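Saturday, paper handling bench

Well, the Lurkemon run died at cycle 311, and I was so sure we'd get to the end this time! The near hand just quit closing partway through a fold. No alarm, no error on the Messina console, the thumb simply stayed where it was while the other hand kept going.

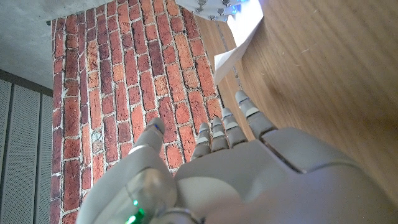

I hit the stop and pulled the log. Thumb current climbs for 6 cycles before the stall, then goes flat (so the driver gave up quietly, ugh). Same thing Bavasine had, I think. Swapped the cable, ran 200 more, got 2 stalls. Not the cable then.

Nobody reach in while it's stalled, please, it can still let go. Trying the old Sonine firmware next.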